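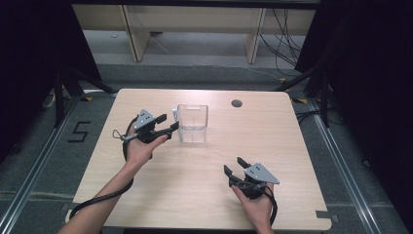
Attachment 1: table 5, both hand grippers, clear container

Home Tickets Wiki Log out

Ticket 1223: Lowther loses pose track on clear container
Component: perception / Griltomero
Status: open, again

Replay dies at step 796 of 1000. The depth mask decides the container is tabletop, the planner believes it, and we get a grasp target inside the wood. Very confident about it, too.

Tried so far: raised the mask threshold. Now the grommet hole is an object. Progress of a kind.

Rolled back to the March build -- same failure, nicer log messages.
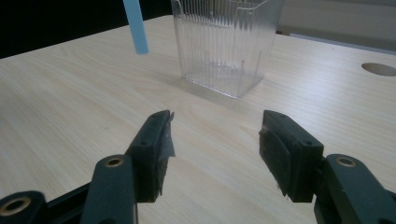

Switched the segmenter to wrist view only and reran 3 times. It locks onto the ribbed sides and then reports each rib as an edge of something new. Sidcombe merges those downstream, if you leave it on. It was off. Turning it on and rerunning from step 1.

Related tickets
Ratetti: gripper width reads negative
Sidcombe: merge flag resets on restart
Lowther: timestamps drift between views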